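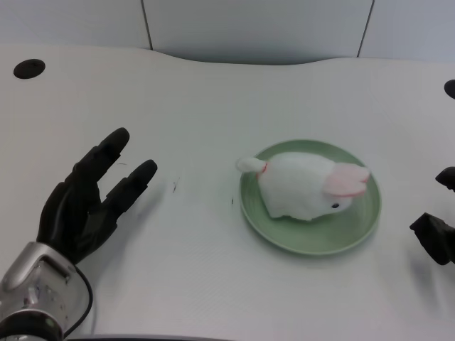
## 4. Two-hand pick, plush on plate

Do section 3 first (homing + glove check). If the left hand didn't home clean, stop and go back.

Jamonville team: same steps, your config is `pelton_b`, not `pelton_a`.

1. Wipe the table. Crumbs and marker dust end up in the finger joints.
2. Plate down between the hands, a bit right of center is fine. Both hands need to get to the rim.
3. Rabbit on the plate, belly down, ears to the right. Fluff it up if its been squashed in the bin.
4. Power on left, wait for the beep, then right. Never both at once, the supply trips.
5. Load the `Irura` profile. Grip force 28. Leave it at 28.
6. Open both hands, palms down. Hover, don't touch.
7. Check the wrist cable on the left. Should hang in a loose loop. If it's tight, back the arm off and re-route before anything moves.
8. Start recording. Operator says "go" out loud, spotter says "go" back.
9. Left hand in slow, fingers spread. Right hand steadies the plate. Lift rabbit, hold 2 seconds, put back down.
10. Stop, save, reset the rabbit. Next run.

**CAUTION:** spotter keeps a hand on the e-stop the whole time. Not near it. On it. No phones.

**CAUTION:** do not lift by the ears. Seam goes and then we're sewing again.

**Note:** bad runs count too, save them and put `_x` on the end of the name. We need over 100 saved before the Hubáček Cup and deleting the ugly ones doesnt help anybody.

### If it goes wrong

- Fingers close but slip off: profile didn't load. Redo step 5.
- Plate slides: wipe the bottom of the plate, try again. No tape, the judges take points for tape.
- One finger lags: power off, wait, re-home. Still lagging, write it on the whiteboard and swap to the other drill (section 6)
- Hands drift toward each other: e-stop. Don't try to drive out of it.

### Packing up

Hands open before power off, right one first this time. Plate goes in the foam box, rabbit in the bin with the lid ON. Copy the runs to the team drive before you leave, the laptop gets wiped at 5 pm.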